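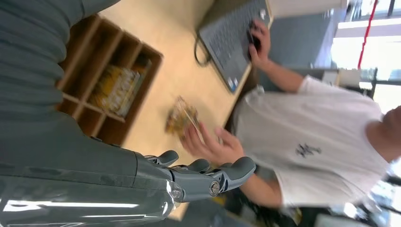
3. Body-part words for parts of objects

3.1 Task and speakers

Most languages name some parts of objects with words first used for parts of the body. English has the leg of a table, the neck of a bottle and the hands of a clock. We wanted to know how far speakers agree on such words when the object has no fixed name for the part. Seventy speakers took part, all adults who had grown up in Stukenent or in the nearby town of Pestau. Each speaker heard a short spoken account of an object and was then asked to give a word for one of its parts. No list of words was offered.

The sessions were held in June and were run by Vasanthi Thampi. Answers were written down as given and sorted later by two coders working apart. Where the coders disagreed, the answer was kept under both headings and left out of the agreement scores. Answers of more than one word were coded by their head noun, so that "bottom lip" counts as "lip" and "side arm" as "arm".

3.2 Shape and place

Earlier work at Kariuki divided these words into two groups. Words of the first group depend mainly on shape, and words of the second on the place of the part within the whole. Our results support the division in general, but the line is less sharp than the Kariuki work suggests. "Foot" was given nearly always for the lowest part of an object, whatever its form. "Tongue" was given for flat, thin parts with one free end, and place had no clear effect. "Neck" falls between the two – speakers used it for a narrow part, but only if something wider lay above it.

The words for the upper limb are harder to place. "Arm" was used freely for any long part joined at one end. "Finger" was used more strictly. It seems to call for a part that is long, rounded at the tip and one of a set, and speakers gave it more readily still when the part had joints (Figure 2). "Knuckle" was rare and was given only by speakers who had already used "finger" for the same object. This order was never reversed in our data, and we take it to show that the smaller part is named through the larger one. "Elbow" behaves differently, and can be used for a bend in a pipe without any talk of an arm.

Figure 2. A jointed finger with two metal hinge points; shorter fingers are curled beneath it.
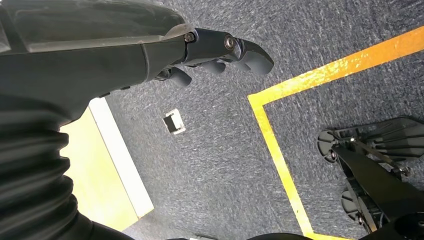 3.3 Differences between the two towns

Speakers from Pestau gave more body-part words overall, while speakers from Stukenent more often chose plain words such as "end", "top" or "piece". Dirk Albers has suggested that age may account for this, as the Pestau group was older. The effect remains when only speakers over 70 are compared, but that group is small and we do not rest any claim on it.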